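Graduate Communication Training Grant: Progress Report to the Cadau Fund, February

You asked for a plain account of whether the money is doing what we said it would. My answer at the halfway mark is "partly," and I would treat the better numbers below with some care.

Enrollment in the writing and speaking workshops stands at 28 doctoral students, drawn mostly from engineering and the life sciences. The humanities departments were invited twice and sent two people. We told you in the proposal that interest was campus-wide. I no longer believe that, and the second-year plan should be cut to fit.

The feedback forms are glowing. I don't put much weight on them. They are filled in at the end of a session with free lunch, and the instructor is standing in the room. A better test is whether anyone's abstract gets shorter or clearer, so Dudura Editing was hired to score drafts from before and after without knowing which was which. Nine pairs have come back. Five improved, three stayed the same and one got worse. That is too few to claim anything.

Spending is under budget by $1,553, nearly all of it from the canceled session at the Bralville campus. We would like to carry it forward to pay for more scoring. 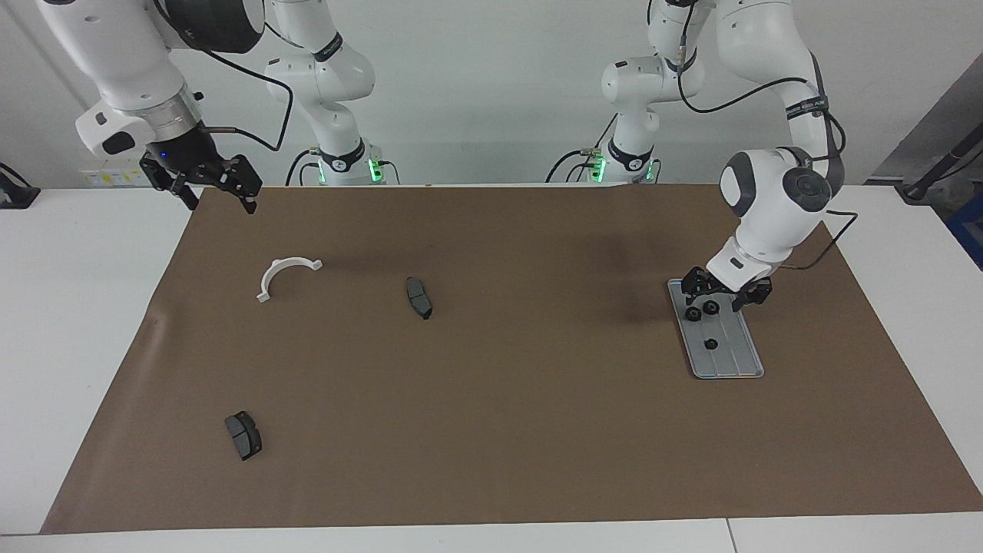

Yolandi Oosthuizen
Program Coordinator, Graduate Skills Office

The peer coaching scheme proposed by Dr. Hứa has not started. Departments want their students to have coaches but will not release students to be coaches, and I see no sign of that changing before summer. If it hasn't moved by the next report, I will ask to drop it and return that portion of the grant.

Still owed to you: the remaining draft scores, a revised second-year budget, and a decision on Bralville.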